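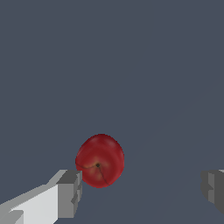
The apple and the open jaws in the sim, with the apple a lot closer to the left finger.

I look after one gripper cell at Plendeo, and the cell has a twin that lives in my computer. Same arm, same Vevar controller settings, same two fingers, only the twin never needs grease (lucky thing!). When the real one acts up, I go ask the twin.

It acted up on a Monday, naturally. It kept nudging apples to the right before it closed on them. Just a little shove, like somebody moving over on a bus seat, but the packers downstream were getting bruised fruit and they let me know about it.

So I locked out the cell, got my coffee and opened the sim. I had the jaws spread and one red apple between them, blossom end facing me, and I stared at that gap on the right for a good long while. Then I pulled up the offset table. Line 44 had a center value from the old fingers, the stubby Pelletier ones we took off in July. I'd changed the fingers and never changed the number. Me! I'd even signed the sheet.

I typed in the new value and ran 100 picks in the sim while I cleaned the real fingertips with a rag and checked the screws. Two were loose on the left side, so I snugged those up and put a paint mark on each one. Then I loaded the file, cleared the lockout and stood there with my hand next to the stop button.

The arm came down over a real apple, a big lopsided one, and waited, the way it does. Both fingers came in together and touched at the same time.

"Well, look at you," I said, out loud, to a machine.

I wrote the new number on masking tape and stuck it inside the cabinet door, then went to see about the squeak on conveyor 7.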